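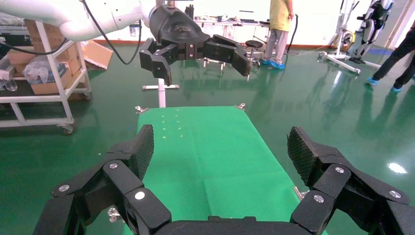 Running out of yarn halfway through a blanket, and the new balls don't match

Posted by Kusum Rana, 2018-01-22
Tags: knitting, blankets, dye lots

Hello all, I've been reading this board for ages and never posted, so please be gentle with me!

I'm knitting a blanket for my niece, who is getting married in May. It's 142 stitches across in a plain garter stitch with a moss stitch edge, in the Sekmont double knitting, the greyish blue they call Harbour. The pattern said I'd need 1,784 metres and I bought what I thought was plenty, but I knit quite loosely and I also made it a bit wider than I should have (she's tall, and so is he). Anyway, I'm a little past halfway and can see I won't get to the end.

I went back to the shop and they only had a different dye lot. The lady was very kind and let me take one ball home to compare. In the evening under the lamp I thought it was perfect and was ever so pleased, and then I held it up to the window the next morning and it's definitely greener. Not by a lot, but once I'd seen it I couldn't stop seeing it.

Do I pull the whole thing back and start again with all new wool? I could cry at the thought, I've been at it since the autumn. Or is there some way of hiding the join? My sister says no one will notice but my sister wears odd socks.

Thank you for any help at all,
Kusum

Laurinda Loureiro

Oh Kusum, please don't pull it back! I've been exactly where you are, with a cream cardigan that was for my mother, and I did unravel it, and I have been sorry ever since.

What you want to do is blend the two lots so there's never a hard line. Before you use up the last of the old wool, put aside three or four balls of it. Then knit two rows with the old, two rows with the new, two rows with the old and so on, carrying the spare strand loosely up the side as you go. Keep that up for a good hand's width at least, more if you can spare it, and after that carry on with the new lot by itself. The eye is very forgiving of a gradual change and very unforgiving of a stripe. Your moss stitch edge will mostly hide the carried strand, but do watch that you don't pull it tight or that side will pucker.

If you've already used nearly all the old lot, then you'd have to pull back a little way to get some to blend with, but only a little way, not the whole blanket. Put a lifeline in first (a length of smooth cotton threaded through all the stitches of one row) and then you can rip down to it without your heart in your mouth.

The other thought, and I only mention it as I think it would be pretty, is to make it deliberate. Buy a second colour altogether, a soft grey or a cream, and put a few wide bands in before you change over. Nobody compares two blues if there's cream sitting between them.

Do let us see it when it's finished. I love a wedding blanket.

Ifor James

Ring the mill. My wife had the same bother with a Taner aran and they found her the right lot at another shop. You need the number off the ball band, so I hope you kept one.

Sneha Bisht

Both good answers above. I'd add that it's worth knitting a small square that goes from one lot to the other and washing it the way the blanket will be washed, then looking at it by the window once it's dry. Blues can shift a bit in the first wash and yours might come closer together. They might also go further apart, I'm sorry to say, but better to find that out on a square!

Also buy all the new balls you need in one go, plus one over. Most shops will take an unopened one back if you keep the receipt.

Kusum Rana

Thank you, thank you. I did keep a band, it was in the bottom of my bag with a lot of crumbs, so I'll telephone tomorrow. If they can't find any I'm going to try Laurinda's two rows and two rows. I have five balls of the old lot left, so I've stopped where I am and put the needles down until I know.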